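Building Bricks and Pencils: Your Questions

Answers to what people ask before they borrow, donate or sort at the Loltwood play library. Some of these come up every month. A few are really complaints with a question mark on the end, and they get an answer too.

Do I need to buy special storage for bricks?
No. Shops would love you to think so. We tried a set of stacking drawers with labels for each size and colour, and children ignored the labels. A plain box with a lid does the same job.

Should bricks be sorted by colour?
It looks lovely in a catalogue. In use, a child wants a long one or a square one and doesn't much care what shade it is. If you must sort, sort by shape. Red, blue and white turn up together on our tables and we leave them mixed.
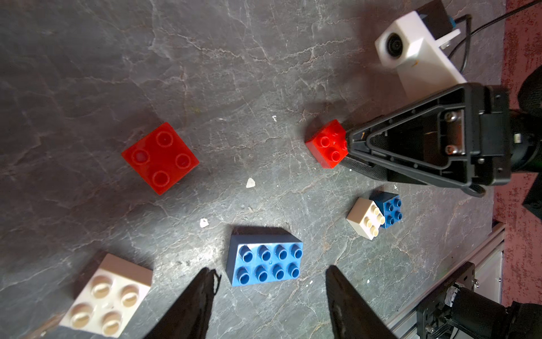
Page last changed: December

Are all four-stud bricks the same size?
They aren't, and this catches out nearly everyone who fills in a donation form. There are large red ones with four studs and smaller red ones with four studs. "Four-stud, red" tells us nothing useful, so please write large or small as well. The eight-stud kind, two rows of four, at least can't be mistaken for either.

My bricks won't hold together. Are they worn out?
Possibly, but check first that you aren't trying to join two different makes. Packets that promise to "fit all leading brands" deserve a raised eyebrow. Milagros Zapata tested a bag from Plomport against our own stock and gave up after the third try.

Can I put them in the dishwasher?
People swear by it. We don't recommend it. Warm water, washing-up liquid and a towel will do, and you won't be fishing a brick out of the filter later on.

How many bricks does a child need?
Fewer than the box suggests. Our small loan bag holds 100 and the large one holds 400. The large one mostly comes back with complaints about the carpet.

Do you accept incomplete sets?
Yes. We have no faith in the idea of a complete set once it has been opened. Just don't send the instruction booklet without the bricks, as somebody from Flastenham once did.

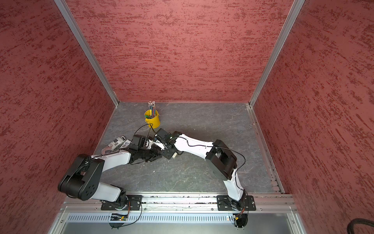 Loltwood Play Library, Sorting and Loans Team

What should pencils be kept in?
Anything that stands up and doesn't tip. A little yellow bucket with a wire handle is as good as any desk organiser, and you can carry it from table to table. Zip-up cases hide the pencils, and hidden pencils don't get used.

Points up or points down?
There are strong views on this. Gilberto Yupanqui says points down, for safety. Socorro Alvarado says points up, so you can see what needs sharpening. We've had both in the same bucket and the drawing didn't suffer.

Are expensive pencils better for children?
We're not convinced. The leads may break less, but they go missing at exactly the same rate.

Can I donate printed cloths and flags?
Yes, if they're clean. They needn't be ironed. Please don't tell us they are "educational" on account of having words on them.

How long is a loan?
3 weeks. Renew at the desk or write to Chantelle Le Roux, quoting the number on the bag tag. If your tag says 2521, bring it in, as that number was given out twice.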